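Proceedings Authors Search PDF
Library > Manipulation > Perception for Grasping > Section 4

4. Grasp timing from a defocused wrist camera

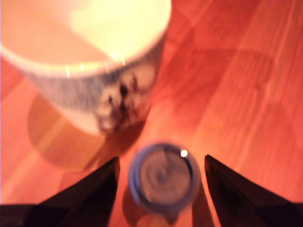 Figure 1. Wrist view before closing. A round object with a blue outer ring lies between the finger tips; a white cup stands at upper left.

The Stemoseck controller runs in two stages. The first moves the arm to a pregrasp pose using the fixed overhead camera. The second takes over for the last 40 mm and uses only the wrist camera, which has a fixed lens and loses focus at close range. We do not try to restore sharpness. Arai, our segmentation module, was trained on 500 blurred wrist images and returns a coarse mask for the target and one for each finger.

The planner compares the center of the target mask with the midpoint between the two finger tips — both measured in pixels — and sends a small lateral correction. When the offset stays below 6 pixels, the close command is issued. Masks with a confidence under 90 percent are dropped and the last accepted mask is used again.

Cast shadows were the main source of error (Figure 1). On glossy wood a shadow can join the target mask and pull its center sideways. Després added a color check at the mask border, described in Section 5, and the check now runs by default in Noltumex.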